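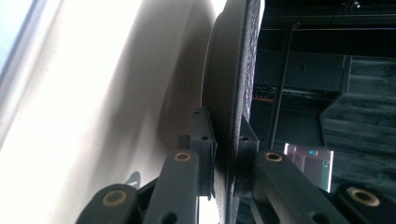
Session 9: Grasping and placing in household and shop-floor work

Last updated 2019-03-11

1. Purpose of the session

The question for this session is whether a machine can yet do the small handling chores that fill a working day in a kitchen, a stockroom or a packing bay. Picking up one known part from one known position was solved long ago. Chores differ in that the object, its position and the state of the surface all change between one attempt and the next.

2. Two fingers and large objects

A parallel gripper closes on a pair of opposed faces. For thin or flat goods this is simple. For a wide object there are three choices: open the jaws wider, take hold of a rim or edge, or use a second gripper. Each has a cost.

Wide jaws are heavy and do not fit between items on a shelf. A rim grasp puts the centre of mass well away from the contact points, so the object tends to turn in the fingers. The turning moment is the weight multiplied by the horizontal distance from the grasp line. For a 500 g object held 200 mm from its centre, this comes to just under 1 Nm, which small rubber pads will not hold without a high closing force. Two grippers share the load but must move together, and an error in one arm becomes a force in the other. 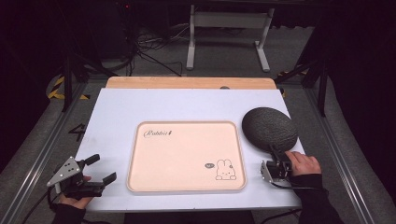
Nemell Handling Laboratory, course pages

3. Placing on a tray

Work through the case of one large oval object with a netted skin, to be put on a small tray with a raised rim. Gripper in each hand, clear white table. A person does this without thought. For a controller the following must be settled:

- which gripper carries and which steadies
- where the object can be held so that the placing side stays free
- how high it must be lifted to clear the rim
- what tells the controller that contact has been made
- when to let go, given that an oval object may roll

The tray is a further difficulty. It is light compared with most things put on it and will slide if touched from the side. A printed pattern on the tray may also be taken for a separate object by a poorly trained detector.

4. Present state

In the Jodstead trials, over 200 placings were made with rigid boxes and the same number with rounded goods. Boxes gave little trouble. Most failures with rounded goods came at release, after a sound grasp and a correct path. The usual fault was opening both fingers at equal speed when only one was under load.

Our position for the course is that fixed shop-floor tasks with known parts are ready for machines, mixed goods are ready with supervision, and general household tidying is not ready.

5. Before the next session

Read the Borholm notes on slip detection, sections 2 and 4. Repeat the calculation in part 2 for a mass of 200 g and state the closing force needed, giving your assumed friction value and pad radius. Hand in one side of A4.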